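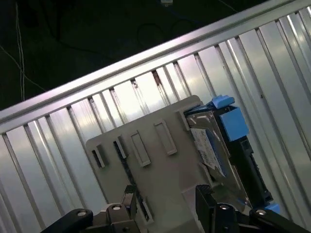 *The gray drive bracket, with a hard drive in its carrier, held against the ribbed panel.*

Latifa Belkadi calls her build Vosa. She works on it two evenings a week in the shared workshop, and the task is always the same: the arm must take a hard drive out of an old desktop computer and put it away in an orderly manner.

"I repaired computers for many years," she says. "My hands know this work, but I could not explain to a machine what they know. So I had to begin from zero."

The first fingers, she tells me, were too smooth, and the drive turned slowly between them. She changed the tips for rough ones and wrote the closing routine again.

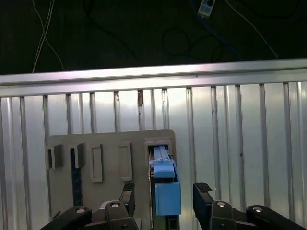 "The carrier was my second problem," she continues. "It is made for a human thumb. You press, you pull, you do not think. For the gripper I must describe the angle, the force and the moment to stop."

She keeps a notebook of every attempt. When I visited, the last entry had the number 404, and she was pleased with more than half of them. The fixture has also changed. The present tray is version 6, printed after a long discussion in the workshop about how high the posts should be.

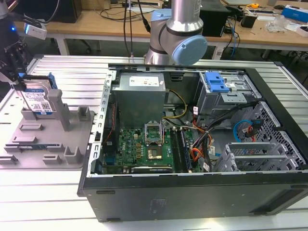
Younis thinks that she should forget the fixture and let the arm put the drives in a simple box. Latifa has heard this opinion many times and does not agree. "In a box they knock against each other," she answers. "I want to use these drives again."

In January she would like to try a computer from another maker. She has not decided which one, and first she wants to make the cables of the arm shorter. 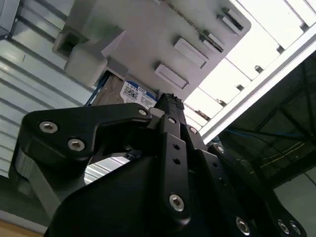

*The gripper at a 1.0TB drive, seen from below.*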